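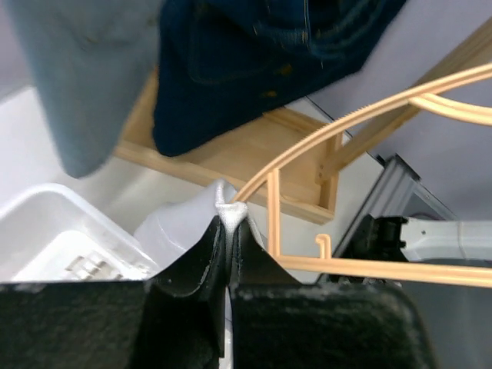

4 Recording garment-hanging episodes

4.1 Before you start

Read section 3 first if the arm has been moved or re-levelled. The steps in this section assume that the wrist camera has been checked, that the leader handles are paired and that the Trutum recorder shows a green status line.

You will need:
a plastic clothes hanger from the task kit
the light-coloured garments listed on the task card
the wooden rack, with its denim garments already on it
the white plastic bin
a lint roller

One full session is 40 episodes. Two people can share a session, but each must log in under their own operator name. The recorder stores the name with every episode and it can't be changed afterwards without the administrator password.

4.2 Setting up the table

1. Wipe the table and let it dry.
2. Stand the wooden rack on the table so that its base is fully supported. The base may sit at an angle to the table edge. Vary the angle between sessions.
3. Hang the denim garments on the rack. Leave them as they fall. Do not smooth them.
4. Put the bin within reach of the arm, clear of the rack.
5. Open the live view from the wrist camera and move the arm slowly over the whole working area. Check that both fingertips stay in view.

Caution: Keep sleeves, lanyards and loose cloth away from the linear rail while the arm is powered. Press the stop button before reaching over the table, even to pick up a dropped hanger.

Note: The black fingers pick up scuffs with use. This does not matter for recording and they should not be repainted or covered with tape. Replace them only if a tip is chipped or the two tips no longer meet. After replacement, run the gripper zero routine (section 3.6).

4.3 Recording an episode

1. Place the garment and the hanger in a new starting position. Use the position card as a guide, not as a template.
2. Step back behind the floor line.
3. Press Record and wait for the tone.
4. Bring the gripper down over the garment and close it on a single fold near the collar or shoulder. Look at the wrist view before lifting. A small bunch of cloth should stand up between the tips.
5. Draw the fold along the arm of the hanger until the shoulder is seated. Use one continuous movement where you can.
6. Open the gripper fully, then back away until the cloth is clear of both fingers.
7. Repeat steps 4 to 6 for the other shoulder.
8. Press Stop.
9. Mark the episode as Good, Recovered or Failed.

An episode should take no more than 60 seconds. The recorder does not cut off long episodes, but they are set aside for review and usually dropped.

Caution: Do not pinch the hanger and the cloth together. The small hook above the bottom bar can catch behind a fingertip and bend the finger mount.

4.4 Choosing a mark

Good: the garment was hung with no second attempt at any grasp.
Recovered: the cloth slipped or the wrong layer was picked up, and you put it right without stopping the recording.
Failed: the garment was not hung, or you had to touch something on the table by hand.

Keep Recovered episodes. The model needs to see what to do after a slip, and a set made up only of clean attempts trains poorly. Do not cause a slip on purpose – these episodes look different from real ones and Ilham Tawfik will send them back.

Failed episodes are also kept, in a separate folder. Please don't delete them to tidy the list.

4.5 Common problems

The fingers close but no cloth is lifted. The approach is too high. Lower the gripper until the tips touch the cloth lightly, then close.

Two layers are picked up. Open, move 2 cm towards the garment edge and try again in the same recording.

White cloth looks flat and has no visible weave in the wrist view. Exposure is too high. Stop, reduce it by one step in the Namon camera panel and discard the current episode. Check the exposure again if the room lights change.

The hanger slides away when pushed. Restart with the hanger closer to the garment. Do not fix it to the table.

4.6 Ending the session

Park the arm, press the stop button and wait for the upload bar to finish before closing the recorder. The hanging task needs over 1000 accepted episodes before the first training run, and the running total is shown on the start page. Report damaged fingers or cables to Mohcine El Sherbiny and leave the arm switched off until he has looked at it.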